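Two weeks with the Gurkgate fingers

2024-12-03

I said in the last post that I would stop buying gripper parts until the recording side worked. That lasted until the new fingers came in from Gurkgate, so this post is about fingers again.

Some background for anyone who skipped the earlier ones. I record pick and place moves with a pair of hand-held grippers, one per hand, and the recordings are used later to train an arm. The body of each gripper is the Stollau design, printed at home with small changes to the trigger. The marker cube gives the tracker something to hold on to. Everything else can be swapped, and the fingers are what I swap most.

The old set was flat and stiff. Flat fingers are fine on a box with square sides if you come in straight. If you come in at an angle, one edge touches first and the part turns before you have it. I had 2,748 clips from the flat set, and when I went through the failures most of them were that same turn.

The Gurkgate set is curved with an opening in the middle, so it gives a little when it closes. They fit the Stollau mount with 2 screws per finger. The holes were tight and I had to clean them out with a drill bit by hand. Do that before you put the cube on. I did it after, knocked the cube slightly, and lost an evening to calibrating again.

For the comparison I kept the task dull. Pick up a wooden block at one end, carry it across the table, set it down on its long side. The same table, the same block and the same path for both sets, with the right hand doing the holding and the left hand ready to take over.

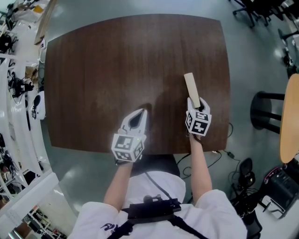
Do soft fingers make the position data worse?

A little, at the moment of contact. The tracker knows where the cube is, and the fingertips can bend a few millimeters away from where the model thinks they are. For blocks and cups it has made no difference to me. For pegs and plugs I would stay with stiff fingers, or measure the bend and put it in the model.

I recorded 1,011 clips with the new set before I looked at any numbers. The turning problem is mostly gone. Blocks held at an angle now stay at that angle through the carry, which the flat set could not do reliably. The new failures are at the other end, on release. The curved tips hang on to the block slightly when they open, and if you pull back too fast it tips over. Opening all the way and waiting a beat fixes it, but then every clip has a pause in it, and the arm will learn the pause too. I have not decided how I feel about that.

Handovers are better than I expected. With the flat set I had to line up both hands almost exactly. With these I can take the block a bit crooked and it settles.

Wear is harder to judge. After 11 days the tips have gone slightly shiny and there is one small nick near the base of a left finger - probably from me and the drill bit. I would like to see how they look at the end of January before I order spares.

The controller side is the same as before. I am still running the Ji build because the Firkdale one drops samples when both grippers are on. It is a nicer program to use and I keep going back to check, but a dropped sample in the middle of a grasp ruins the clip. With one gripper it runs well. If you only record one-handed, use Firkdale and save yourself the setup.

Next is the same task with the flat fingers and a strip of rubber glued on. It costs almost nothing, and I should have tried it before ordering anything. I also want to raise the sample rate on the trigger, which is still the slowest thing in the chain. The print files for the trigger change are in the usual folder, and the screw holes there are now the right size.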